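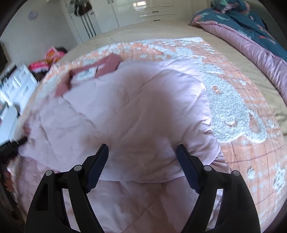
Tibor Gál
Film and awards writer

Trarkelden Film Prize FAQ: your questions, my answers

2023-09-28

My inbox fills up every time the Trarkelden shortlist comes out, and I keep typing the same replies, so I've put them all on one page. I've covered this prize since it was a tiny thing in a school gym (the sound was awful, I loved it), and I'll add to the list as more questions come in.

What is the Trarkelden, exactly?

It's an audience prize for first features. A director can only be up for it once, with their first full-length film, and the winner is picked by people who bought a festival pass. There's a separate jury award too, called the Skov, and people mix the two up constantly. I did it myself in print once and got a very polite email from the festival.

Who gets to vote?

Anyone with a full pass who has seen all 8 films on the shortlist. They scan you in at the door, so you can't skip the long one and vote anyway. Day tickets don't count, sorry!

Do critics get a vote?

No, and I'm fine with that. I get a seat and a coffee voucher.

What does the winner take home?

A theatrical run of three weeks at the Feslow, which for a first film is huge, plus a glass trophy that weighs more than you'd think. There's no check. A few readers have told me that's stingy, and I see their point, but ask any new director whether they'd like their movie on a real screen for three weeks and watch their face.

Why did "Tretska" get moved out of the main category?

This is the one everybody asks! The film ran on a streaming site for two days in August, before the festival, and the rules say a shortlisted film has to be unreleased. The director, Yiğit Akgül, says the distributor put it up by mistake and took it down as soon as he called. The organizers kept it in the program but out of competition. I think they read their own rule correctly and I still wish they'd found some wiggle room, as it was my favorite of the bunch.

Can he enter again next year?

As things stand, no. It would still be his first feature, but it wouldn't be unreleased. He told me he's already writing the second one and would prefer to talk about that.

Can I still see "Tretska"?

Yes, there's one late screening left at the Feslow. The room holds 1,000 and it won't fill up, so you can probably buy at the door. Stay for the credits if you like brass bands.

Is the ceremony open to the public?

The balcony is. Tickets are free but you have to reserve, and they go fast once the host is announced. Downstairs is for the nominees and their families. Dress however you want up there. I've seen tuxedos and I've seen rain boots.

Will it be streamed?

Only the awards part, on the festival's own site. The musical numbers are left out over song rights, so expect a few long shots of the curtain.

Who's going to win?

Ha. I've called it right three times in all my years doing this, so please don't put money on anything I say. My pick goes up the night before, same as always.

I have a question that isn't on the list

Use the contact form at the bottom of the site and put "Trarkelden" in the subject line so I can find it. I read everything, though I'm slow during festival week.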